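Cloneck to Let Residents Hang Wash Outdoors Again

After 40 years of looking the other way whenever somebody strung a line between two porch posts, the town of Cloneck has decided to make it legal.

The town council voted in September to strike the outdoor drying ban from its property code. The rule dates from a period when the town hoped to attract a better class of visitor. The visitors mostly went to Kondar, which has a lake.

The push came from Orysia Tkachuk, who received a warning letter last summer over a bath mat. She collected 1,563 signatures in a town of 2,000, a figure that council member Svyatoslav Kushnir called "more people than have ever agreed on anything here, including the parade route."

Under the new wording, lines may go up in side and back yards at any hour. Front yards remain off limits, except for porches, except for porches facing the church. A fuller explanation is expected once the town attorney has finished writing it.

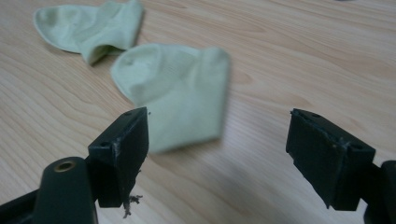
A pair of pale green socks. Small items are covered by the new rules, the town says.

Opposition was thin but well prepared. Petro Mykhailiuk, who owns the Jandico coin laundry on the main street, told the council that outdoor drying leaves towels stiff and shirts full of pollen. Asked whether he had a stake in the matter, he said he had 2 stakes, both of them dryers, and neither was paid off.

Florencia Escobar, who has lived behind the post office since before the ban, said she had never stopped hanging out her sheets and had not known there was a rule. The town has no record of ever fining anyone – though it did once send a letter to a scarecrow's owner, Marichka Panasiuk, over what turned out to be the scarecrow.

The change takes effect next month. The hardware store says it has ordered more clothespins.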